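关于我们

你好，欢迎来到Grideo！

我们是一家给孩子教数学的小机构，在Sisosville的老邮局楼上，一共三间教室，外加一条长得离谱的走廊。走廊的地上贴着一条从负二十到一百的数轴，孩子们下课就在上面跳来跳去，跳到负数那一头要倒着走，这是他们自己定的规矩，我们后来也都照着走了。

最早的时候根本没有教室。Graham Crabtree当时在镇上的中学教几何，放学以后在图书馆儿童区占一张桌子，带五个孩子折纸、拼七巧板、数骰子。第二个学期来了十一个，桌子坐不下，就坐到地毯上去了。再后来Eilif Viklund加入进来，他原先做木工和玩具设计，第一次来就带了一整箱自己切的小木块，长度从一到十，孩子们一下午都没舍得放手。我们现在用的"长条课"就是从那一箱木块长出来的，箱子还在二号教室的窗台底下，盖子早就合不上了。

今年在读的孩子有271个，最小的四岁半，最大的十二岁。人多了，可我们还是坚持小班，一个班最多八个孩子、一位老师，四到六岁的班再加一位助教。

我们怎么上课

先动手，再动笔。这句话贴在每间教室的门后面，写得歪歪扭扭，是一个六岁的孩子写的，"笔"字少了一横，大家都舍不得换。

拿分数来说吧。很多孩子第一次见到三分之一，是在纸上见到的，一条横线，上面一个数，下面一个数，看着就有点害怕。我们会先分东西：一条面团分给三个人，一张长纸折三折，一壶水倒进三个一样的杯子，哪杯多了哪杯少了，孩子们比谁都较真！吵完了、分匀了，老师才把那个写法写到黑板上。这时候它只是给刚才做过的事起了个名字，孩子看一眼就认得。

乘法也是这样。我们有一节大家都爱的课叫"铺地砖"，每人领一张格子纸和一把方片，铺出一块长方形的地，再数一共用了多少片。有的孩子一片一片数，有的一排一排数，有的铺到一半突然抬头说，我知道了，不用铺完！这样的时刻我们老师私底下会互相讲，讲好几天都不腻。

到了九岁往上，东西会慢慢变少，纸和讨论会变多。这个年龄的孩子开始喜欢问"一定是这样吗"，我们特别欢迎。两个奇数相加一定是偶数吗？为什么？试了十组都对，够不够？有一个班为了这件事争了整整两节课，最后用方片两两配对，把道理摆给全班看。那节课的笔记我们一直留着，新老师来了都要读。

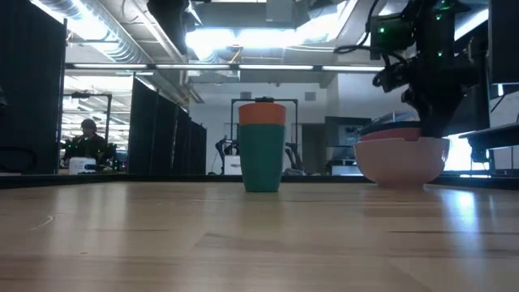
图片来源：Grideo资料图

我们的课程

小芽班（四到六岁）：分类、排序、找规律、二十以内的数。每次五十分钟，中间有点心时间。点心由我们准备，对坚果过敏的孩子请在报名表上写清楚。

枝条班（七到九岁）：加减法的各种算法、乘法、简单分数、量长度和称重量、画统计图。每次七十五分钟。

树冠班（十到十二岁）：分数与小数、面积和体积、概率、初步的代数，还有每学期一次的小课题。上学期的小课题里，有人统计了全家一个月的袜子洗丢了几只，有人算出从学校到面包店走哪条路最省步子，还做成了折页，我们印了放在前台，随便拿。

另外还有一门周末的家长同乐课，大人和孩子一起上。提醒一句，大人常常算得比孩子慢，请做好心理准备。

教具室

说到教具室，我们可以说上一整天。这里登记在册的教具有383套，有买的，有家长送的，也有一大半是Eilif和孩子们自己做的。计数棒、天平、几何片、骰子（有六面的，也有二十面的）、钉板、算盘，还有一套我们自己设计的Flemik积木。

Flemik的想法很简单：每一块的长度和重量是成比例的，长度是二的那块，重量也正好是一的那块的两倍。孩子既可以把它们排成一排比长短，也可以放到天平上比轻重，两边的答案对得上。第一版做得太滑，一搭就倒，第二版把表面磨粗了一点，好多了。现在用的是第四版，边角圆了，颜色也换成了孩子们投票选出来的那几种。

教具可以借回家，每家每次两套，借两个星期。缺了一两块没关系，告诉我们一声就行，Eilif的工作台上永远有在做的备件。

教室本身

我们所在的老邮局建于1867年，墙很厚，窗户很高，夏天特别凉快。一楼大厅里还留着当年的柜台和一排木信格，我们征得房东同意，把信格编上号，做成了孩子们的作业格。编号用的是坐标：第几列、第几行。小芽班的孩子刚来时要大人带着找，过不了多久就会自己报"三列二行"，口气可神气了。

楼上原来是分拣室，地板有一点不平，弹珠放下去会自己往东边滚。树冠班有个小组专门量过，还画了一张"地形图"，挂在三号教室的墙上。

我们的老师

Graham Crabtree，创办人，带树冠班，也负责课程编写。他喜欢在黑板上画得满满的，下课常常带着一袖子粉笔灰回家。最爱讲的题目是七桥问题。

Eilif Viklund，教具设计，带枝条班的量一量单元和家长同乐课。他家里养蜂，所以讲到六边形的时候会带一块旧巢框来，孩子们可以闻，也可以摸。

除了他们两位，我们还有六位任课老师和四位助教，有学数学的，有学幼教的，也有一位以前是面包师，讲比例讲得特别好（和面这件事，本来就全是比例）。每位新老师都要先跟着听一个学期的课，再上讲台。

数学夜

每年十二月，我们会办一次数学夜，下午四点开门，晚上八点收摊。孩子们当摊主，自己出题、自己布置，来玩的人答对了可以盖一个章，集满十个章换一块姜饼。去年来了95户人家，姜饼在七点不到就发完了，今年我们会多烤两炉！

数学夜上最受欢迎的是Tsuji迷宫，这是我们和邻街的桌游店Tsuji一起做的，用胶带在大厅地上贴出来，每走一步都要加上或减去脚下的数，出口处刚好剩零才算走通。店里的人每年都会换一张新图，听说今年的那张有两条路能走通，我们自己也还没找全。

想来看看吗

我们很欢迎家长和孩子先来坐一节课，不收费，也不用带东西，穿一双方便在地上爬的裤子配的鞋就好，我们的课有一半时间是在地毯上过的。试课请提前在前台登记，电话或者当面都可以，前台下午两点到六点有人。

班级每学期开学前两周开放报名，名额满了会排候补，按登记的先后顺序通知。家里有两个以上孩子的，可以选同一时段的不同班，接送省一趟路。如果学费有困难，请直接跟Graham讲，我们每学期都留有减免名额，谈话内容不会外传。

孩子以前没喜欢过数学也没有关系，我们有好几位老师小时候也不喜欢。来走廊的数轴上跳两下，再决定要不要上楼。

地址：Sisosville老邮局二楼，从侧门上来，门铃要按得重一点。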